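The Pizza Lift Problem: Your Questions About the September Stall

Last updated 09/06/2025

I've been getting the same handful of emails about the fault in my two-arm kitchen task, so I'm putting the answers in one place. If you run the Sondside simulator with the Dumix controller, a lot of this will sound familiar (sorry!).

What went wrong, in plain words?

The two arms are supposed to pick up a spatula each, slide the blades under the pizza from opposite sides, lift together and set it down on the cutting board. In 39 of 300 runs, one arm closed on its spatula and then just stopped. The other arm didn't know or care, and went ahead with the lift by itself. You can guess how that ends - pizza on its edge, or pizza on the floor.

Did anything real get broken?

No, it's all simulated. I was still pretty worried, though, because the same controller settings were about to go onto my real arms, and those can pinch a hand.

So why did the arm stop?

The short version is grip force. I had the fingers set to close until they felt 12 newtons, and on a thin handle they'd sometimes reach the end of their travel before they got there. The controller kept waiting for a number that was never going to show up. No timeout, no error, nothing in the log except the same line over and over. I stared at that log for two evenings before I thought to look at the finger positions.

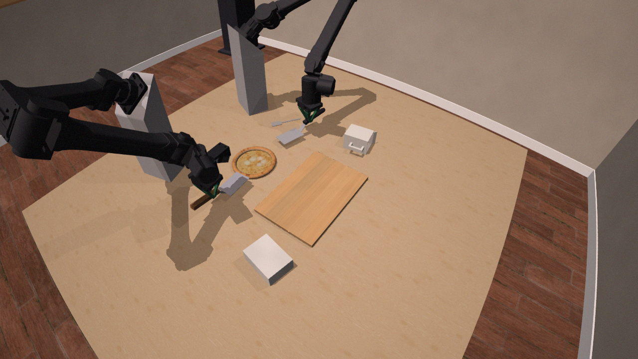
The second half of the trouble was the handshake, or the lack of one. Each arm had its own little script, and both scripts started from the same clock. I'd figured that if they started together they'd stay together, which was lazy of me.

Is this a Dumix bug?

I went back and forth on this. The waiting forever part is the default behavior and it's in the manual, so I can't really call it a bug. I do wish it printed a warning!

How did you fix it?

Three changes. The grasp step now gives up after 70 control ticks and reports a failure. Neither arm may lift until both have reported a good grasp. And if either one fails, both open their fingers and back straight up before anything else happens. I borrowed that last idea from the Spahić add-on, which does something similar for drawers.

Does it still happen?

The grasp still misses now and then, mostly when a spatula starts out at an awkward angle. What I haven't seen again is one arm carrying on alone.

I'm on real hardware. What should I check first?

Look for any step that waits on a force reading and make sure it has a time limit. Then test your stop button while one arm is waiting and the other is moving - mine only stopped the moving one the first time I tried it in the simulator. Keep your hands out of there until you've done both.

Can I get your files?

Yep, they're on my Grudadum page under "pizza lift." Grab the newer folder. The old one still has the fault in it, and I've left it up so people can reproduce the stall if they want to.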